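Drukivon recipe cards

README, last touched February 3, 2021

I've typed up 2244 of my nan's recipe cards, one plain text file per card. Spelling is hers, so you'll find "zuchini" all over the place – leave it, please! Oven temps are in Celsius wherever I could work them out.

Folders go by course, and slices get their own because there are 55 of them.
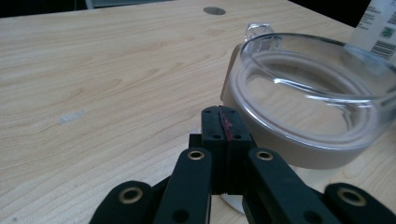 Cards with no title start with "untitled". Use whatever you like, just keep the file names as they are.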